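Wire mesh shelf unit

A wire mesh shelf unit is a small open storage rack made of black metal wire and fitted with wooden shelf boards. It stands on a table or worktop and holds light goods such as fruit, vegetables, jars or folded cloths. In kitchens it is often used together with a plastic basket, into which the contents of a shelf are cleared before the boards are wiped.

The type is also sold as a tabletop grid rack or, in older catalogues, as a lattice stand. 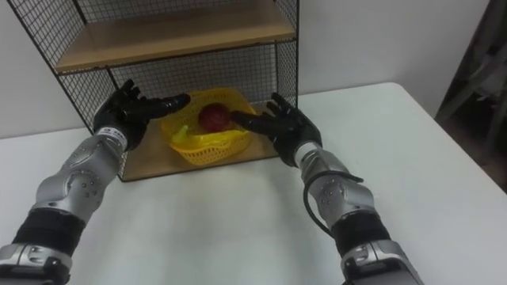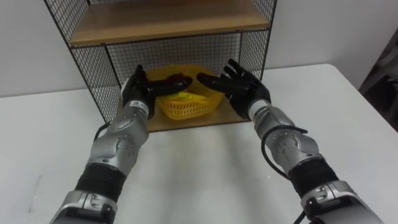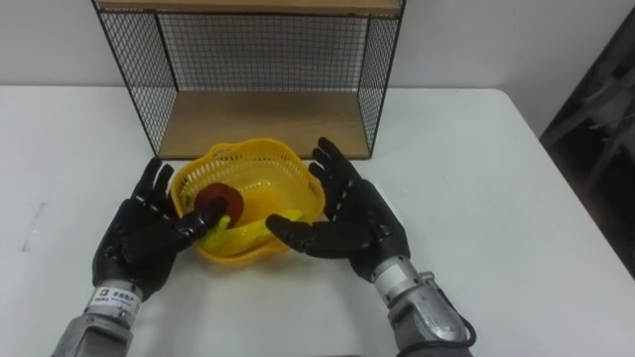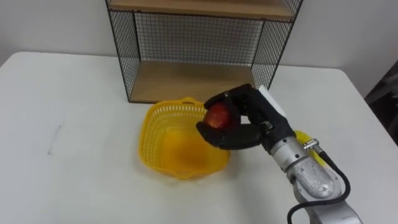
Black wire mesh shelf unit on a white table.

Construction

The frame consists of metal rods or thick wire, bent and welded to form the outline of each panel. Thinner wire is welded across the outline at right angles, giving a grid of small square openings. A typical unit has a back panel and two side panels, with the front left open for access.

The panels are joined by hooks, sleeves or screws at the rear corners. Units with welded corners are stiffer but cannot be folded flat for transport. The metal is normally finished with a baked powder coating, which protects the steel from damp and covers the rough ends of the wires. Black is the most frequent colour, followed by white.

Shelf boards

Most two-board units have one board at the base and another near the top. The base board rests on the table and helps to keep the side panels parallel. The upper board sits on cross wires and may be fixed with clips. Light-coloured wood is usual. Boards are supplied oiled, varnished or bare, and bare boards mark easily when ripe fruit is left on them.

The distance between the boards governs what can be stored. Tall bottles usually require the upper board to be removed, and this is possible only on models with clips.

Accompanying basket

Plastic baskets used with the unit are shallow enough to stand directly in front of the lower board. They are moulded in one piece, commonly with lattice sides and a solid bottom. The yellow basket illustrated is of this pattern. Its lattice lets air reach the contents from the side, while the solid bottom retains crumbs and small amounts of liquid. Some baskets have a scalloped rim, and a handle slot may be moulded into it.

Use

The unit is placed against a wall with the open side facing the user. Heavier items are kept on the base board. Round fruit tends to roll on a smooth board and is set towards the back, where the mesh stops it. Long vegetables, including aubergines and cucumbers, are laid parallel to the front edge.

For clearing, the basket is set on the table before the open side. Firm items go in first and soft ones last. Where imitation fruit is used for display or practice, the order is of little consequence, as plastic pieces do not bruise.

Wire panels are cleaned with a damp cloth or a soft brush. Abrasive pads scratch the coating and expose the steel. Boards are wiped along the grain and dried before the unit is loaded again.

Manufacture and naming

The Kowalchuk workshop produced an early two-board version under the name Okania. Its first production run comprised 1,114 units, all with welded corners. A second run of 3,805 used hooked corners, which reduced the packed depth to 42 millimetres. The later Trovia model retained the hooked corners and added clips to the upper board.

In a survey of household racks, Jade MacLeod divided the type into open-front and gated forms. The gated form has a hinged mesh door and is mainly found in shops. Her list includes 3,684 racks, the majority of them open-front. She excluded wall-hung grids, on the grounds that they have no base board.

The name Urau is applied in some trade lists to any black mesh rack with wooden boards, regardless of maker. It originally referred to a single model with three boards.

Related types

Corner racks have two mesh panels set at a right angle and triangular boards. Stacking racks have pegs on the upper frame so that a second unit can be mounted above the first. Grid cubes are assembled from separate square panels held by plastic connectors, and generally have no wooden parts.

See also

Dish rack
Fruit bowl
Pegboard
Vegetable rack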